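Swapping the afternoon biscuits for something savoury: who's managed it?

Boltesgate Kitchen Table forum > Everyday eating > Snacks and small meals

plumduff_again
Right, I'm three weeks into this and I want to shout about it a bit! I used to have two or three digestives with my four o'clock tea, every single day, and then I'd be picking until supper. I've moved over to savoury things (oatcakes with cottage cheese, a boiled egg, leftover roast chickpeas) and I'm really enjoying it. I look forward to it now, which I didn't expect at all.

The chickpeas are the star. Drain a tin, dry them properly in a tea towel, oil, salt, smoked paprika, hot oven until they rattle when you shake the tray. I do them on a Saturday and they last me until midweek, though they go a bit chewy by then. 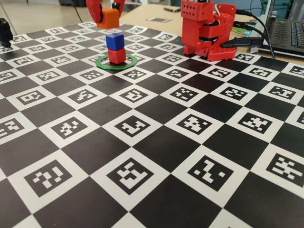

Anyway, what I'm after is more ideas that don't need a fridge, for when I'm out at work. Nuts are fine but I get bored of them, and I eat them by the fistful.

Posts: 111

tansy_and_rue
Love this! I did the same last winter. My best one is pumpkin seeds toasted in a dry pan with a splash of soy sauce right at the end. It spits, so stand back, but they go all sticky and then dry out crisp. They keep in a jam jar for ages.

Also the Clidetti rye thins if your shop has them. Plain ones. The rosemary ones taste of soap to me.

oldgreyhob
Rosemary ones are the best of the lot, I won't hear a word against them.

More seriously, I don't think there's anything wrong with a biscuit. Two digestives and a cup of tea isn't what makes people unwell. I've seen plenty of folk swap a biscuit for a massive handful of salted nuts and feel very pleased with themselves, and they've eaten more than they would have done.

Posts: 3418

plumduff_again
Fair point about the nuts, that's exactly my trouble with them. But for me it was never two biscuits, it was two and then the rest of the row. With an egg I just stop. I'm not saying it's right for everybody, only that I'm less ravenous at six.

leekpudding
Same here with the egg. It's the protein, I'm sure of it. I do a batch of hard-boiled and leave them in their shells until I want one. Dip it in a mix of salt, sesame seeds and a pinch of chilli, lovely.

They do need to be kept cold though, so I take mine to work in a cool bag with a freezer block. Wouldn't leave them in a desk drawer all day.

oldgreyhob
Your poor colleagues.

leekpudding
They've got used to me!

quietspoon
Can I put in a word for broad beans? The dried roasted sort. The Lammers stall on Mumstead market sells them loose and they're crunchier than chickpeas. Go easy at first if you aren't used to a lot of beans, that's all I'll say.

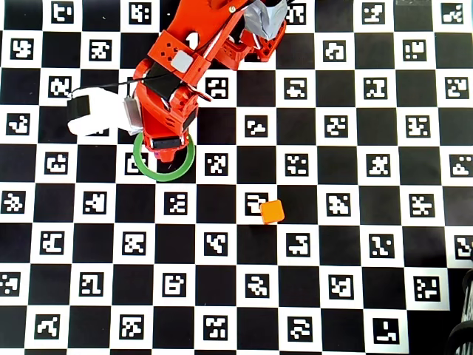
The other thing I do is seaweed crackers broken up with plain popcorn. Pop your own in a big lidded pan, it costs next to nothing and you get a proper bowlful. I don't even butter it, just a little oil and some vinegar powder if I've got any. A small bag of that in my coat pocket sees me through the bus home.

tansy_and_rue
Vinegar powder! Where do you get it? I've tried shaking ordinary malt vinegar on popcorn and it shrivelled up into sad little pellets.

quietspoon
Same stall, in the little tubs near the spices. 90p last time I went. Mix it with the salt first or you'll get one very sharp mouthful and then nothing.

oldgreyhob
I'll admit that sounds good. I still think people worry too much about snacks and not enough about having a decent lunch. If I have soup and bread at one I don't want anything at four, biscuit or bean.

leekpudding
Don't agree, sorry. I have a big lunch and I'm still hungry by half three. Some of us are on our feet all day.

plumduff_again
Bit of both for me I think. My lunches have been rubbish lately, mostly toast. I might try soup this week and see if it changes things.

Popcorn is going on the list, and I'll have a look for those broad beans. Has anybody tried making their own oatcakes? Mine crumbled the second I picked them up but they tasted fantastic, so I'm definitely having another go.

tansy_and_rue
Hotter water and roll them while the dough's still warm! Use fine or medium oatmeal, too, the coarse stuff on its own won't hold. Let us know how you get on.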